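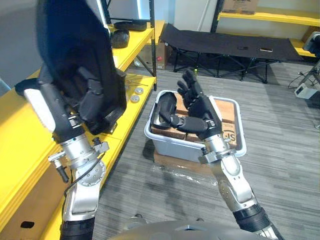
Olesia Harasym wrote in to say that her Bendo let go of a full tin of paint over the hall floor, and could I please do a page on what to do when a robot drops things, before she takes a hammer to it. She adds that the dealer told her to "avoid heavy items", and she would like to know how heavy is heavy, and why the thing managed the same tin perfectly well in November.

Well, Olesia, you're in good company. Our workshop one has dropped a jar of wood screws, a plane (my good one!) and half a bag of sand, and I've picked up a few habits along the way. I'm no engineer, I just share a workshop with a machine that has hands.

Stop it first, tidy up second

When something falls, the temptation is to dive in and grab it. Don't. The arm may still be going through the rest of its job, and it will happily carry on putting nothing on a shelf while your head is in the way. Press the stop, wait until both arms are still, and then go in. I keep the stop button on a cord round my neck now, after the morning I'd left it on the far side of the bench and had to walk all the way round a swinging arm to reach it. I got a bruise on the elbow and a telling-off at home.

And never pull a thing out of a closed hand. If it has seized up holding something, support the load from underneath with a box or a stool, then use the release in your handbook. My old Kulton manual hides it on page 73, between the warranty and the bit about batteries, so find yours before you need it and put a sticky note in.

Check the fingertips

Most of our drops came down to grubby fingers. Brick dust, sawdust, a smear of wax - any of it makes the tips slippery, and on soft things like cushion covers the grip can feel tight enough to the machine while the cloth is quietly sliding through. I wipe ours with a barely damp cloth before each job and let them dry. No washing-up liquid (leaves a film) and no spray polish, ever, which I learned with the plane.

Have a look at the tips while you're there. If they've gone shiny or there's a nick in one, that's your answer to why it could do it in November and can't now. I put off buying new ones for ages and I do wish I hadn't.

How heavy is heavy?

The number on the box is usually for the arm held close in. Stretched right out it's a different story, so bring the load to the machine instead of making it reach. I go by half the stated weight for anything I'd mind losing, and bricks go one at a time, however long it takes! Paint tins are a nuisance because the paint slops about and tugs at the hand. Decant into something smaller, or carry the tin yourself, which is what I do.

Mind where it lands

Flattened cardboard under a bin saves the carpet and stops the bin skating off when something gets dropped in from a height. Use one big sheet if you can, and press the corners down well, as a curled edge will trip you. Keep the drop low too. I set ours to let go 2 inches above whatever it's filling, and the racket has gone right down.

Fault codes

Ours throws up 441 when the grip slips, and for weeks I just cleared it and carried on. Silly of me. Gebreyes, the repair shop I use, told me to write down every one with what it was holding at the time, and after a page of that it was plain as day that the left hand was the trouble and the right was fine. A loose cable at the wrist, in the end. So look for any cable that hangs in a loop and see that it can't catch on a shelf corner when the arm goes up. With the power off, please.

Small parts go somewhere else altogether. I've given up letting ours near screws, and they live in lidded Semov tubs on my side of the bench.

Olesia, for the paint itself, if it's emulsion and still tacky, warm water and an old toothbrush between the boards. If it's gloss, write back and tell me what the floor is finished with before you put anything on it.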